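Gripper project – what I did and how it went

I'll be upfront, I picked this project for the chance to play with hardware! Ye-rin Yeon and I had two hand-held grippers to compare, the Toketti and the Skerau, and we wanted to know which one copes better with stuff that doesn't keep its shape. Boxes are easy. Bags, cloth and cling film are where the fun starts (and where most of my March went).

We did 3 rounds with each tool, on the same table, and swapped over between rounds so neither of us got too used to one handle. The full set came to 295 grabs. I had wanted 500, but typing up the notes took far longer than the grabbing did – next time I'd sort out the log sheet first.

The Skerau has soft, rounded pads and felt lovely on cloth. On thin plastic it kept sliding off and I got quite cross with it.

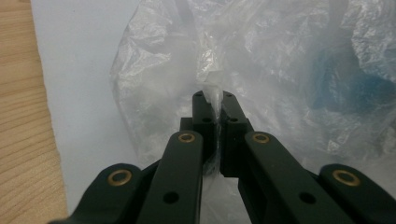

Jaw shape made more difference than I'd guessed. I went in thinking grip strength would settle everything, and spent ages fiddling with it. But with squared-off tips like these you can pinch a narrow fold of a clear bag and have the two jaws nearly meeting on it, and that became my favourite way to go at anything crinkly. Ye-rin still prefers the Skerau for towels and we've agreed to differ.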